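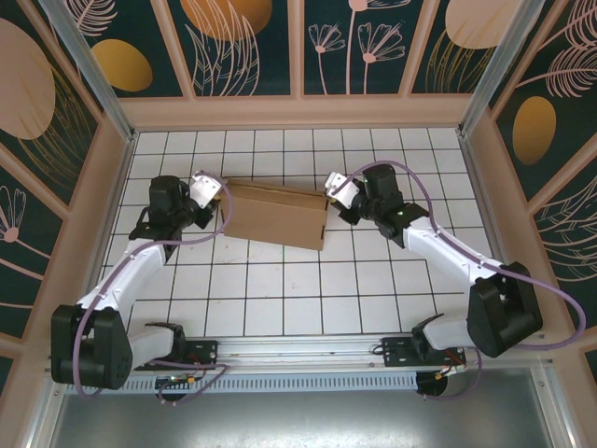
Figure 1. Two-arm cell used for carton work. The flat carton lies between the two grippers.

4.2 Changes to the packing task

Carton forming was the first part of the packing job at the Halwood site to be moved out of the hands of the packers. Before the change, a packer took a flat blank from the stack, opened it, folded the bottom flaps, taped them and placed the box on the line, then filled it. The forming steps took little skill but a good deal of reach and wrist motion, and the packers we interviewed ranked them as the most tiring part of the shift. The cell carries two arms on a single rail, facing each other, so that a blank on the floor between them can be approached from both ends (Figure 1). The shared rail matters for the staff as much as for the control software. With both bases fixed to one part, the spacing between the arms does not change when the cell is cleaned or serviced, and the line technicians do not have to repeat the full alignment after each stop. The grid of the tiled floor gives them a rough visual check of where a blank should lie. They used it in this way from the first week, although the procedure written by Kotano, the integrator, does not mention it.

The cell was brought in under a trial agreement between Halwood and Kotano. Two lines were included. Line A received the cell in September and line B kept manual forming for the whole study period. Both lines pack the same group of goods and draw staff from the same pool, which allowed us to compare accounts from people who had worked under both conditions. We interviewed 17 employees, of whom 14 were packers and the remainder line technicians. Interviews were held in a meeting room away from the lines during paid time, and supervisors were not present. In addition, we observed 9 shifts on line A and took notes on stops, on who responded to them, and on what was said between the people at the line.

The most visible change was in the order of work. Under manual forming, each packer set the pace at his or her own bench. A packer who wanted a short break from filling could form several boxes in advance and then fill them in one run. Packers called this "building ahead" and described it as the one part of the job they could arrange as they liked. On line A the boxes arrive already formed and in a fixed order. Building ahead is no longer possible. Some packers regarded this as a relief, as they no longer had to watch their own stock of open boxes. Others described the same change as a loss of control over the hour. Packers with longer service were more likely to hold the second view, but the group is too small to support a firm statement on this point.

A second change concerned physical load. All packers who had worked on both lines reported less strain in the hands and wrists on line A. Several added that they now stood in one position for longer periods. Forming had required them to turn toward the blank stack and back again, and this movement was removed together with the task. The site responded by rotating packers between filling and labeling around the middle of the shift. Rotation was well received by most of those interviewed. The labeling staff were less positive, as the change brought less experienced hands to their station at a time of day when orders tend to build up.

A third change, and the one least expected by the site, was in the handling of faults. The arms work on blanks of the kind delivered by Zidetti, a regional supplier. Blanks vary in stiffness from one delivery to the next, and a blank may have a flap that rises before it is folded or a crease that does not hold. A packer corrects such a blank by feel and seldom remembers having done so. In the cell, the same blank can lead to a failed grasp and a stop. During the trial agreement it had been assumed that technicians would clear all stops. In the shifts we observed, packers were often the first to see that a blank had gone wrong, and they called the technician before the cell raised its own alarm. They judged this from the position of the carton and from the way the arms slowed down near it.

This early warning was useful to the site but had no place in the work records. Stops were logged under the technician's number, and the time a packer spent watching the cell was counted as filling time. Two packers raised the matter with us without being asked. Both said that their filling rate was being compared with that of line B, where no such watching was needed. We reported the point to Halwood in general terms, and the rate comparison between the lines was suspended for the rest of the study period. No pay category had been set for the watching work at the time of writing.

Technicians described a different shift in their duties. Before the cell was installed they were called mainly for belts, sensors and tape heads. They now also check cable runs and gripper jaws at the start of each shift and keep a paper log of blanks that caused trouble, sorted by delivery. The log was started at their own request. It has since been used in talks with the supplier, and it is the only record at the site that links faults to particular lots. The technicians viewed it as skilled work. They also noted that it is done in time that had been set aside for preventive care of the older equipment, and that some of that care had been put off.

The results agree in part with those obtained at the Crenshaw site, described in Section 4.1, where an automatic labeling unit was studied. At both sites the physical load fell and the pace became more even. The sites differ in how knowledge of the material is used. At Crenshaw, the labels were uniform and the staff had little reason to attend to the machine. At Halwood, the variation in the blanks kept the packers involved in a task that had formally been taken from them. The effect of this on job classification is taken up in Section 5.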